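4. The Bin-Picking Studio at Stirkdale

4.1 How the course runs

The third-year automation studio at Stirkdale gives students one robot, one bin and one long semester. Earlier versions of the course split the year into short exercises on kinematics, vision and grasp planning, and the students did well on each and then had trouble putting them together. We wanted to see what would happen if a team had to own a complete picking system from the first week. We are very happy with what we got, and this section describes the setup and the way the teams worked with it.

There were 8 teams. Each wrote its own grasp planner on top of Henis, a small software layer that handles motion commands, safety limits and logging. Henis was written by Emil Sutter for an earlier student project and cleaned up in August, before the teams arrived. It does very little on purpose. A team that wants to know whether a pick succeeded has to work that out for itself, and the range of answers we saw was wonderful (one team listened to the vacuum pump; another compared camera views before and after every lift).

4.2 Objects and workspace

The object set, which the students named the Galton set, has 53 household and workshop items. We picked them to be awkward in different ways. Gloves fold and sag. Clear packaging confuses depth sensing, and small boxes are easy until they land against a wall. Scoops and other long-handled tools tempt a planner into grabbing the handle, which is often the worst place to lift them. Teams could handle the items as much as they liked during development, and we encouraged them to do it, because a minute spent picking something up by hand tends to save an afternoon of tuning.

All trials took place in the same sloping-walled bin, clamped to the table. The clamp was a student request. In the first week a hard contact with a wall shifted the bin by a few millimeters, and every calibrated pose in the program was suddenly wrong. Blue tape on the tabletop marks reference positions for the fixtures, so that a team can come in, check the layout and start work without measuring everything again.

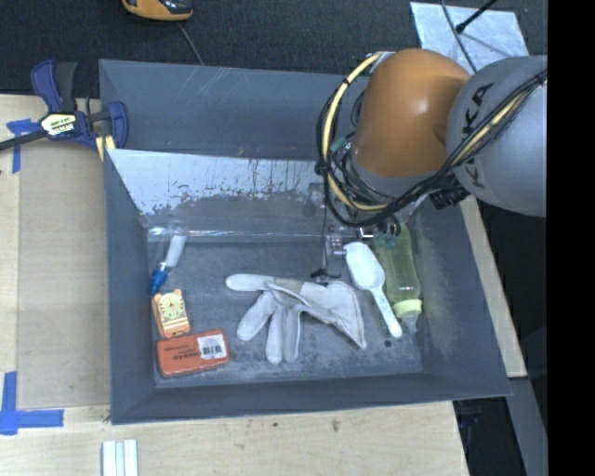

Figure 6. The KUKA arm over the bin, with a work glove, a white scoop, a bottle and several small packaged items on the bin floor.

Arrangements like the one in Figure 6 turned out to be the best teachers. There is plenty of free floor between some of the items, so a first-time planner looks at it and expects an easy run. Then it has to decide what to do with the glove. Most teams began by aiming for the center of the largest visible surface, and that works nicely on a flat box. On cloth it depends on where the folds are. Items close to a wall bring a second problem, as the gripper needs room for its own body as well as for its fingertips, and three teams ended up adding a wall-clearance term to their scoring in the same week without having talked to each other!

4.3 Trials and logging

Over the semester the teams logged 2,557 pick attempts, the last of them on 18 December 2018. Each team had to log every attempt, including the ones stopped by hand, together with the planned grasp and a one-line note. The notes are a joy to read. Early ones say things like "missed again." By the end they say "approach too steep for left wall, try rotating wrist first," and that change tells us more about what the students learned than the success rates do.

The team called Trummer went furthest with the log. They took the first 1,000 attempts from all teams, sorted them by object and by distance from the nearest wall, and used the result to re-rank their own candidate grasps. Their code was short, and the other teams could read it in one sitting. Several of them borrowed the idea, with credit, and we have since made a shared log part of the course. Section 5 compares the planners on a common set of bin layouts.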